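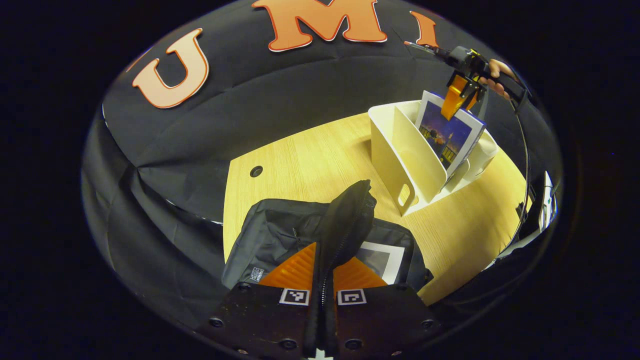 写真は箱に入れた時点で見なくなるものだ、立てておけばまだ手が伸びる、という意見が、Irkitvilleでの聞き取りのなかで参加者の一人から出された。この一言は、本節で扱う「立てる収納」の性格をずいぶんうまく言い当てているように思われるので、少し遠回りになるが、ここから話を始めたい。

**図3** 机上に置いた白いプラスチック製の仕切り付き整理具と、写真カード。カードは白い縁をもち、夜空の図柄が印刷されている。

### 3.2 立てて収める写真

家庭の机まわりで使われる整理具は、もともと書類や雑誌のためにつくられたものが多い。ところがLarnumとIrkitvilleで訪ねた17世帯では、こうした整理具に写真や絵はがきを立てている例にたびたび出会った。アルバムに貼るほどではないけれど、引き出しにしまい込むには惜しい。そういう一枚の居場所として、仕切りのある整理具はなかなか居心地がよいらしい。

図3のように仕切りが縦に並ぶ整理具では、カードは上の縁をつまんで出し入れすることになる。平積みの束とちがい、目当ての一枚のために上のものをどかす必要がない。そのかわり、カードが仕切りより低いと縁に指が届きにくく、奥へ沈んだまま忘れられることもある。白い縁のある写真は、つまむときに絵柄に触れずにすむという理由で好まれていた。些細なことのようだが、写真を大切にしている方ほどこの点を熱心に話してくださった。

3月の予備調査では、手持ちの写真650枚を一度に並べ直そうとした世帯があり、途中で昔話に花が咲いて、片づけはほとんど進まなかったという。そこで本調査では、Andrade式の手順にならい、一回に扱うのを30枚までとし、時間も35分で区切ることにした。残りは紙袋に入れて次の回まで待ってもらう。急かすようで心苦しかったものの、このほうが気が楽だという声が多く、筆者らもほっとした次第である。

分け方は世帯によってまちまちで、年代順にする家もあれば、夜景は夜景、海は海というふうに色合いで寄せる家もあった。後者では、仕切りの上からのぞく縁のわずかな色を頼りに探すそうで、見出しの札はかえって邪魔になるとのことであった。Trorbergでの先行調査では札の使用が前提とされていたため、この差については次節であらためて取り上げる。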